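Lecture 7: Control loops for two arms and soft objects

Lecturer: Ivana Yáñez
Course: Software for Robot Manipulation

Last week we finished with the single arm and the rigid block. The planner gave a path, the controller followed the path, and the block ended where we expected. Today we leave this comfortable case. The object is now a piece of clothing, and two arms must work on it together. The mathematics of the controller does not change so much, but the software around it changes a lot.

1. Which state do we control?

For a rigid object we can write the pose with six numbers. For a cloth there is no such short list. A mesh model of a small garment in our simulator has 2000 points, and each point has three coordinates. It is not practical to estimate all of them during the motion. Therefore we choose a smaller state which is enough for the task. In the Tomik package, which you use in the exercises, this state consists of:

- the pose of each gripper
- the opening of each gripper
- one flag per gripper: free, touching, holding
- a short list of keypoints on the cloth (corners, ends of the waistband, leg openings)

The keypoints come from the wrist cameras. Please remember that a keypoint can be hidden by a fold or by a finger of the robot itself. The estimator must then report "not visible", and it must not repeat the last value as if it were new. Many errors in the student projects of last year came from this one point.

2. Roles of the arms

We call one arm the holder and the other arm the mover. The holder keeps a point of the cloth fixed on the table. The mover approaches, closes, lifts and places. The roles can be exchanged during the task, but only in a state where both arms are at rest. In Tomik the exchange is done by the function swap_roles(), and it returns an error if one of the arms has a velocity command which is not zero.
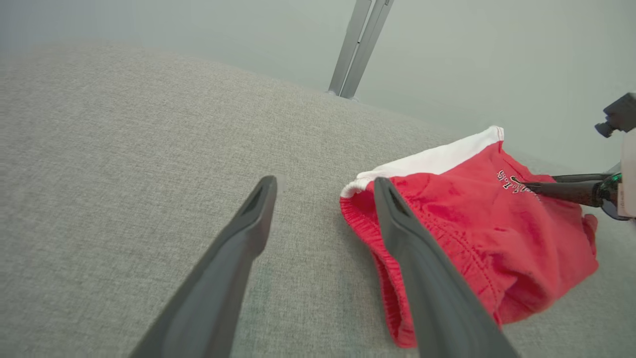

Fig. 7.1. Wrist view of the mover, fingers open near the gathered edge of the shorts. The holder comes from the right.

From such a view we must decide the next grasp. A gathered edge is attractive for the detector, because the ridges give strong texture. However, strong texture does not mean a good grasp. For a fold along the middle line we prefer the end of the waistband, where the seam gives a clear direction. The detector gives a score for each candidate, and the planner multiplies it by a task weight. You will find the weights in the file grasp_weights.yaml. Change them and observe what happens with the order of the candidates.

Note also that printed letters on the cloth are only partly readable when there are folds. We do not use the print for the pose estimate, only for telling the front side from the back side.

3. Timing

The joint controller runs at 500 Hz. The keypoint estimator is much slower, with one result each 50 ms. Between two results the planner has to work with old information. There are two common solutions:

(a) Wait. The mover stops before the contact, takes a fresh estimate, and then closes. It is slow but easy to debug.

(b) Predict. We assume that keypoints near a closed gripper move together with the gripper, and all other keypoints stay. This is wrong in general, but for short motions the error is small.

In the exercise you start with (a). Only when your fold works in simulation you may switch to (b).

4. Force limit at the holder

If both arms hold the same cloth, the cloth becomes a connection between two controllers. When each of them tries to correct its own position error, they pull against each other. We solve it by making the holder compliant in the direction of the line between the grippers. The stiffness in this direction is lowered, and the other directions keep the normal value. Derive the 3x3 stiffness matrix at home for a line direction d (unit vector). Hint: use the projection d d^T.

5. Exercise for Friday

Write the state machine for one fold with fixed roles. Draw it first on paper. For each transition write the condition and also the reaction if the condition is never fulfilled. Solutions without timeouts will not be accepted. Submit the drawing and the code together.

Reading: chapter 4 of the course reader, without the section on contact simulation.

Related items
Lecture 6: Following a path with one arm
Lecture 8: Recovery after a lost grasp
Installing Tomik on the lab computers
Rullby simulator: known problems
Project topics for August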